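4.3 The open day at Fotness

Sections 4.1 and 4.2 reported how the Cloten interface performed with people who were paid to be patient with it. The open day was a different matter. On 11th January the Tronier building let in anyone who wanted to come, and we gave up one of our ground-floor rooms to a public station where visitors could steer a simulated gripper through a furnished room and try to reach a garden fork. We had proposed a poster. The department felt that a poster would not draw families.

The station was kept as plain as we could manage. It had one screen, one handheld controller and one chair, plus a laminated instruction card that was read by a small and distinguished minority. The scene was the Rana room, the same one used in the practice block of Section 4.1, loaded fresh for every visitor. Each session was limited to 6 minutes. This limit was chosen by Sarla Rawat on the basis of the line at the previous open day, when a single ten-year-old held the controller until lunch and the rest of the line formed a view of us that we are still working to correct.
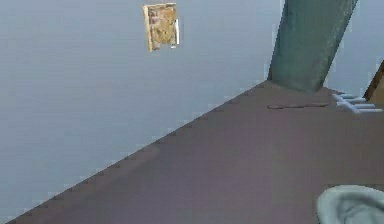 We logged 118 sessions. Of these, 96 were complete enough to analyze. The others ended early for reasons that the log records faithfully and without insight: the controller was set down, the controller was handed to a sibling, or the reset button was pressed with what the attending author described in his notes as "conviction." Sessions in which two people held the controller at once were kept if one of them was clearly winning.

Visitors were told that the goal was to bring the gripper to the fork. They were not told how to do it, and we gave no advice unless it was asked for. Our plan called for the attendant to stand behind the chair and say nothing. Leif Tangen, who drew the morning shift, reports that this is much harder than it sounds, and that by the second hour he had taken to holding a cup of coffee in front of his mouth. We mention this for the benefit of anyone repeating the study.

Three things came up often enough to be worth describing here. The full coding scheme is in Appendix B.

First, visitors explored. In the practice block, our paid participants went for the target more or less directly, as people do when a form has been signed. Open-day visitors went to look at the picture on the wall. Several asked what it was a picture of, and we had no good answer. Others wanted to know if they could knock over the pillar. (They could not. It is a fixed body in the simulator and takes no notice of anyone.) Time spent on such errands was coded as "off-task," a label that one visitor, reading over the attendant's shoulder, found insulting. We have since renamed it "free movement," and the numbers have stayed exactly as they were.

Second, visitors misjudged depth, and they misjudged it in the same direction. The common error was to close the gripper well short of the fork, look pleased, and then look at the screen again. The gripper appears large and near in the operator's view while the fork lies well back toward the wall, and our renderer offers very little help in judging the stretch of floor between them.

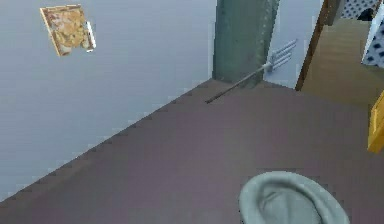

Figure 7. The Rana room in simulation. The garden fork lies at the base of the pillar, with the gripper at the bottom edge of the view and open floor between the two.

The version of Cloten used at the station draws no shadow under the gripper. We had turned this feature off in the fall to keep the frame rate up and had stopped noticing its absence, having by then spent so long in the room that we could find the fork by habit. It took a retired surveyor, on her second try, to ask us where the shadow had gone. Her question led directly to the follow-up in Section 5, and she has been thanked in the acknowledgments under the only name she would give us, which was "Mrs. B."

Third, visitors talked. We had no audio consent and so recorded none of it, but the attendants kept written notes, and these filled 245 lines by closing time. Much of it was addressed to the gripper. It was encouraged and scolded, and on one occasion it was offered a cookie. Visitors rarely spoke this way about the fork. When an attempt failed, the gripper was generally held responsible in sessions run by adults, and the controller in sessions run by children. We have no theory about this and would be suspicious of anyone who arrived with one.

Some limits should be stated. The sample chose itself, on a cold Wednesday, from the sort of people who will cross a parking lot to look at a laboratory. We did not ask ages and assigned visitors to "adult" or "child" by eye, with two sessions still in dispute between the authors. Later visitors had often watched earlier ones, so the sessions are not independent, and the line itself grew free with its advice after noon. For these reasons we report no significance tests on the open-day data and use it only to decide what to measure next.

The station will run again in June with the shadow turned back on and the same time limit. The reset button has been moved to the underside of the table.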